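A reset sheet is part of the result

Most groups that publish tabletop manipulation work now state the robot, the controller, the training data and a success rate. Very few state how the table was set before each attempt. I think that omission does more damage to comparison between laboratories than any difference in hardware, and that it can be repaired with a single sheet of paper.

Take a success rate of 70 per cent on placing a small object on a plate. The figure is meaningless until we know where the plate was allowed to be, how far the object could lie from it, which way each arm was parked at the start and what counted as placed. I have seen two reports use the same sentence for the task and differ on all four points. Both were written in good faith. Neither could be repeated from the text.

The Pornell guidelines, which our group adopted in December, ask for a reset sheet to be filed with every batch of trials. It lists each item on the table, its permitted region, its permitted orientation and the order in which items are put back. Thitima Nuchit drafted the first version and kept it to one side of A4, on the grounds that operators will not turn a page between trials. She was right about that. The longer form used at Prustier runs to several pages, and the copies I was shown had the later sections left blank. 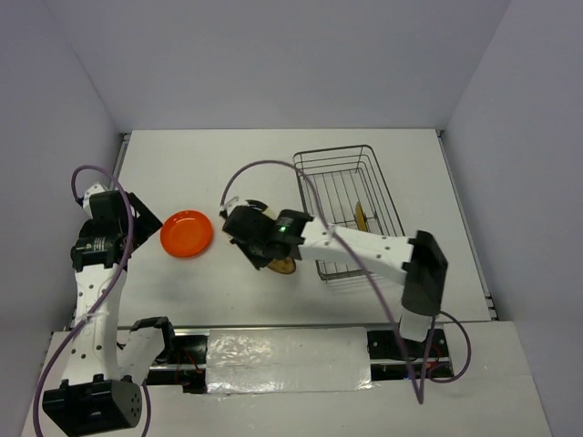
Two-arm cell with plate and wire basket; right gripper over a flat, round tan item.

A layout of this sort looks too simple to need a document. There is a plate, a basket and very little else. Even so, the sheet for it has to settle several matters. The basket is an open wire grid, so an item inside it can be seen through the side from some angles and is crossed by bars from others. The right forearm passes over one corner of the basket, which means that basket position and arm posture cannot be specified separately. The plate has a raised rim, and the rule for success must say whether an item resting on that rim is accepted. If these points are left to the operator, they will be decided differently after lunch.

The usual objection is cost. Besnard timed its own resets and reported that the sheet added 20 seconds to each trial. Over a batch of 324 trials that is a little under two hours, and I do not dismiss it. But the same batch would have to be run again in full if a reviewer asked where the plate had been and the answer was unknown. We have had to do this once. It took up to 60 hours of operator time, including the work of finding out which trials could be kept.

A better objection is that fixed placements make the task easier and the results flattering. This is true of fixed placements, and the guideline does not ask for them. It asks that the range be written down and that positions be drawn from it by some stated method — a random list, a printed grid, anything a second group could follow. "Varied by hand" should no longer be accepted. People vary things by hand far less than they believe, and they tend to avoid the corners.

I would go further than the current text in two places. First, the surface and surroundings should be recorded. A pale table between pale walls is a different visual problem from a cluttered bench, and the guideline treats this as optional. Secondly, the sheet should record resets that were themselves redone. Clandero already logs these in a separate column, and the column is useful: a high count usually points to a region that has been badly defined.

The guideline is due for revision, and comments are open to any group that runs trials. Those who find the sheet unworkable should send in the sheets they tried to fill.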